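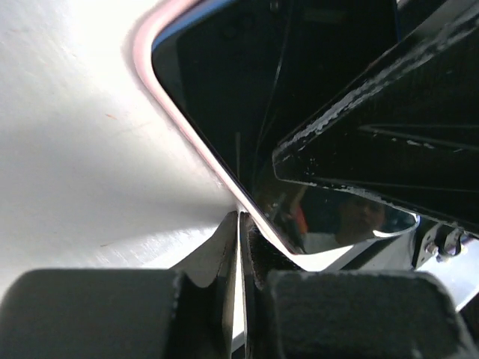 Murkow asked whether a wrist-mounted gripper that handles glass-faced devices should be inspected on a calendar or by hours of use, and wrote that its own operators had been doing it by calendar and finding worn pads too late. The answer given to Murkow applies to every site that uses this product: by hours of use, with a calendar limit as a backstop. The full schedule is set out under Inspection.

Nivov GH-2 Gripper Handling Kit
For two-finger grippers working with phones, tablets and other flat items with glossy faces

Overview

The Nivov GH-2 kit contains the replacement parts, gauges and written procedures needed to keep a two-finger gripper in proper condition for contact with finished goods. It is intended for benches where an arm picks up, turns or sets down items that a customer will later hold and look at closely. The kit may be used on a single cell or shared among several cells, provided that each cell keeps its own record sheet.

The procedures in this kit supplement the site's risk assessment and the arm manufacturer's manual. Where they differ, the stricter requirement applies.

Contents of the kit

Finger pads, matched pair, 2 sets
Thin finger plates, left and right
Fastener pack with thread marking paint
Pad wear gauge
Grip force card
Touch-up paint, matte black
Lint-free wipes
Record sheets, 200 per pad
Laminated bench card with the handling rules

Handling rules

The following rules are printed on the bench card. They should be posted where the operator can read them without leaving the bench.

Grip a flat device by its edge or rim. Do not close the fingers across the glass unless the work instruction for that item calls for it.

Set the closing force for the lightest item in the batch. Do not raise the force to make up for a worn pad.

Approach at reduced speed once the fingers are within a hand's width of the item.

When an item is held at an angle to the work surface, lower it until one edge is supported before opening the fingers.

Keep the work surface clean and matte where possible. A strongly lit white surface can wash out the wrist camera's view on one side while a dark screen hides detail on the other. Adjust the lamp before adjusting the camera exposure.

Stop the arm before reaching between the fingers, even when they are open.

Note on reflective faces

A dark glass face behaves like a mirror. Wrist camera images may include a reflection of the operator, the arm or nearby lights, and detection software may treat that reflection as an object. Sites should confirm during setup that reflected shapes do not trigger a grasp or interfere with a presence check. Acceptance trials should be run with an operator standing in the usual position, and repeated if the lamp or the bench is moved.

Images in which a person can be recognized, including by reflection, should be handled under the site's privacy policy. The record sheet includes a line for the storage location and the date of deletion. Operators should be told before work starts that their reflection may be recorded.

Inspection

Daily, before first use: Wipe both pads and both finger plates. Check that the plates meet evenly along their length when closed. Look for grit, torn edges and loose fibers on the inner faces.

Every 420 operating hours: Measure the pads with the wear gauge. Replace both pads if either one falls below the line. Check every fastener at the mounting plate against its paint mark. Repeat the grip force check using the card supplied.

Every December, regardless of hours: Carry out the full inspection and begin a new record sheet. A cell that has been out of service must pass this inspection before it is returned to work.

Chipped or scuffed paint on a bracket is not by itself a reason to take an arm out of service. It should be entered on the record sheet, cleaned of loose flakes and touched up at the next stop. Flakes that fall on the work surface can scratch glass. A bracket that is bent or cracked, or that moves under hand pressure, must be removed from use at once.

Replacing parts

Pads are supplied and fitted in pairs. Switch off and lock out the arm, remove the worn pads, clean the seating surfaces and fit the new pair with the fasteners provided. Do not reuse old fasteners. Apply a fresh paint mark across each head, then run the gripper open and closed 17 times without an item before returning it to work. Record the hours shown on the controller.

Finger plates may be replaced singly if the remaining plate passes the evenness check. Plates must not be filed or bent to fit.

Training

Each person who fits parts from this kit should complete the training module issued with it. The module takes around two hours and ends with a practical check at the bench. Hoklow and Dalsgaard offer the module on site in combination with installation. Training records should be kept with the cell records and be available to an inspector on request.

Limits of use

The kit is not intended for food contact, for wet work or for items with exposed batteries. It does not turn an industrial arm into one suitable for work beside people, and it does not replace guarding, speed limits or emergency stops required by the site's risk assessment.

Ordering

GH-2 complete kit
GH-2P pads only, matched pair
GH-2F fastener pack
GH-2R record sheets, pad of 200

Orders are accepted from Nivov directly and through Hoklow and Dalsgaard. Please state the gripper model and the current revision of your bench card. Customers holding an earlier card will be sent the current one with their next order.

Page last revised 24 Oct 2024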